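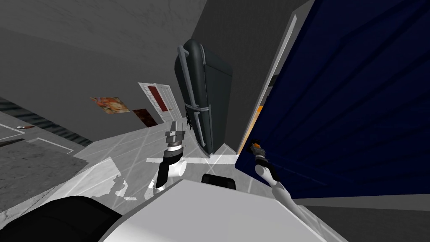
Votula Wiki — Vehicles and Stations Team

The Halonen is a light cargo ship in the space trading game Votula, developed by Rikuvo. It was added in the May update and is sold at the Drirlow shipyard for 2,369 credits. Players who already own a hauler can trade it in against the price.

The ship has a crew of up to five, though it can be flown alone. Its hold takes 22 standard crates, fewer than most haulers in its class, but it turns faster and can land on the small pads found at mining outposts. A single turret is fitted as standard. The second turret slot is empty on purchase and accepts any small weapon.

Early versions of the Halonen had a top speed of 81 in cruise mode. Rikuvo lowered this after players used the ship to outrun patrols on the Drirlow route, and raised its shield strength in the same patch. The change was unpopular with racing crews — several groups moved to older ships — but the hauler is still common on short trade runs.

Paint schemes can be changed at any station with a repair bay. Schemes earned in seasonal events stay with the account if the ship is sold or lost.

The Halonen cannot be fitted with a mining laser or a medical bay.

See also: Cargo ships, Drirlow shipyard, Turrets

Last edited 2025-07-27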